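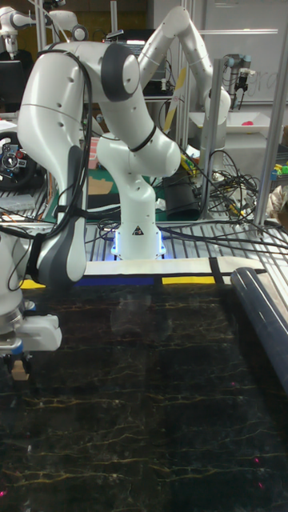 *White arm, blue glow at the base, black marbled worktop.*

Monday, August 7, 2023

Good news if you've been stuck at the Fundthorpe stop lately: the number 6 bus is coming back! It vanished in January and I've been moaning about it ever since (sorry, everyone who's had to share a lift with me). It'll run every 40 minutes on weekdays, out past McIntyre Road to the Bridard estate and back. 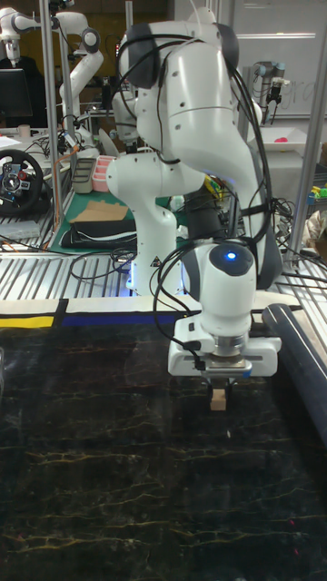
I rang Wayne Petrenko at the bus company to check it wasn't a rumour, and he says the timetable is at the printers now. A single will cost £2. There's no Sunday service yet, which is a shame for anyone on weekend shifts at Homivex, but he did say they'd look at it again once they've seen how full the buses are. So please use it! 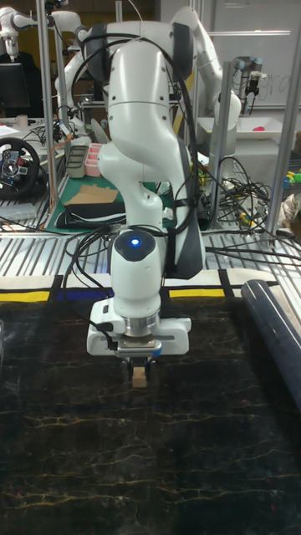

*Small tan wooden block held just above the tabletop.*

The old shelter by the chemist is staying where it is, and I'm told the broken bench is getting mended too.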